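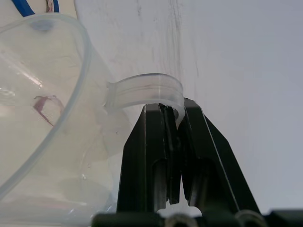 A reader signing as Drevent wrote in to say that any fishing game in a tub is ten minutes of setup for four minutes of play, and that the grown-up ends up mopping either way. I've heard worse summaries. I still set one up fairly often, and most of what follows comes from not believing the instructions that circulate for it.

How to set up a tabletop fishing tub

What you need

A plastic tub, rectangular if you have one. A pitcher with a proper handle. A handful of small plastic sea creatures. A short rod with a line. Two towels, and I mean bath towels, whatever the craft sites say about "a cloth nearby."

You don't need the Plevutura water play kit. I bought one in April and it was a tub, a rod and a leaflet. The leaflet was the only part I couldn't have found in a cupboard.

Step 1. Pick the table

Any table that doesn't wobble. Push on one corner and see. Put the tub down empty and leave it where it's going to stay, well in from the edge. People will tell you to fill it at the sink and carry it over. Try that once with a shallow tub and you'll see why I don't recommend it.

Step 2. Fill with the pitcher

Several half-full pitchers beat one full one. Pour low, against the inside wall of the tub, and stop sooner than you think you should. Small hands go in up to the elbow and the level rises.

I use lukewarm water. Some guides give an exact temperature, and I have never met a child who checked.

Step 3. Add the creatures
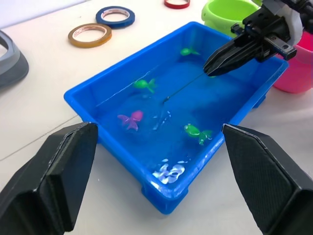
Drop them in one at a time and see what each does. Some plastic toys float, some tip over, and some take on water through a hole in the bottom and sink. Decide whether you mind. A mix of fish and octopuses is plenty, and more than a few in a small tub turns into soup.

Colors matter a little. Pale toys are harder to spot under a bright overhead light, so use those for older kids, or shift the tub until the glare moves.

Step 4. Check the rod

Keep the line short — shorter than the one it came with, usually. A long line wraps around the rod, then the tub, then a sleeve. If yours uses a magnet, try it on every toy before you call anyone to the table. The Worance set I tried had a magnet that would hold a paper clip and not much else.

Step 5. Play, loosely

I don't bother with points. The Shim activity cards want you to assign a score to each creature and keep a tally, and that lasted one round here. Taking turns with the rod is enough of a rule.

Step 6. Empty it

Bail with the pitcher until the tub is light, then carry the rest to the sink. Squeeze out any toy that has a hole. Stand everything on a towel overnight, with the pitcher upside down. Stay with the tub until all the water is out of it, even if the kids have wandered off.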